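Evaluating the Grorkwood Home Task Recording Kit
Student Project Report, Akevbridge Technical College, Robotics and Automation Program

1. Why we did this

Our department wanted to know whether the Grorkwood kit was worth buying for the second-year course. The kit is a head-worn camera, a battery pack, a desktop program for cutting and labeling clips, and a year of access to the Wutstead service, which checks the clips and packs them in a form a robot arm can be trained on. We had it on loan through November. The brochure promises "a working demonstration library in one afternoon." It does not say which afternoon.

2. Setup

Unboxing to first usable clip took us 5 hours. Most of that went to the account, which wanted a project code, then a lab code, then the project code again. The headband has one adjustment wheel and fits a range of heads that did not include two of ours. We solved this with foam tape and no further questions.

The labeling program, Manalastas, is the best part of the package. It splits a clip wherever the hands pause, suggests a step name, and lets you correct it with one key. It guessed right often enough that we stopped dreading it – until it decided that folding a towel was "pour."

3. Tasks

We chose 11 household tasks with small parts and awkward angles, all done by people, in ordinary rooms. They included plugging in a charger, closing a zippered bag, stacking bowls and changing the bulb in a desk lamp. Each was repeated until we had enough clips or enough complaints.

The lamp task was the one we cared about most. It needs both hands doing different jobs, and the shade hides the socket from a good many camera positions. A fixed tripod view gave us a fine record of somebody's elbow. With the head camera the threads stayed in view far more often, provided the wearer remembered to look at the work.

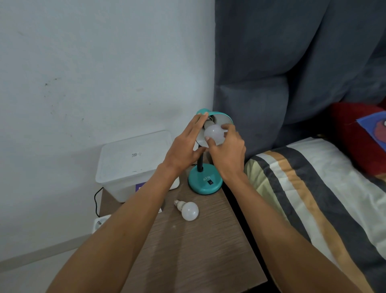
Figure 1. Bulb task: left hand steadying the shade, right hand turning the bulb into the socket. A second bulb lies in front of the base.

We labeled the lamp clips in four steps: steady shade, bring bulb to socket, turn, release. Turning was the hard one to mark, as the fingertips cover part of the bulb and the software reads every change of grip as a new step.

4. Results

We uploaded 258 clips. Wutstead returned its check overnight, except for one batch that came back at 3 a.m. with the single comment "hands." We wrote to support and were told that this meant the hands had left the view. Fair enough, though a verb would have helped.

Battery life was better than claimed. Comfort was worse. After 40 minutes the band leaves a line on the forehead that lasts through the next lecture.

5. Recommendation

We gave the kit 7 out of 10. Buy one for the course, share it, and budget a full lab session for accounts. The second-year lab has already asked for ours, along with the foam tape.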